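Search this site Enter keywords Go
Print this page | E-mail this release

Jadby Publishes Plain-Language Safety Rules for Kitchen Robot Arms

STORNPORT, April 22, 2025 - We've finally done it! After a lot of arguing over coffee, my team at Jadby has put out the Stornport Bench Rules, our good-practice guide for anyone running a robot arm near dishes, food and kitchen appliances.

I wanted something people would read standing up, so it's 16 pages (the first draft ran to about 300, yikes). It covers gripper speed near people, where cables may run, warning labels that stay readable, and who's allowed to restart an arm after a stop. Our friends at Nogueira and Grultitz sent in 57 comments, and we used most of them.
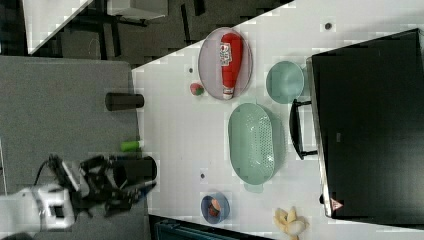 A robot arm's gripper reaches toward a black cylindrical object, with tableware and a ketchup bottle on the white table.

The guide is free, and we've printed 200 copies for anyone who likes paper. A second edition is planned for November, so send us your gripes!

Print | E-mail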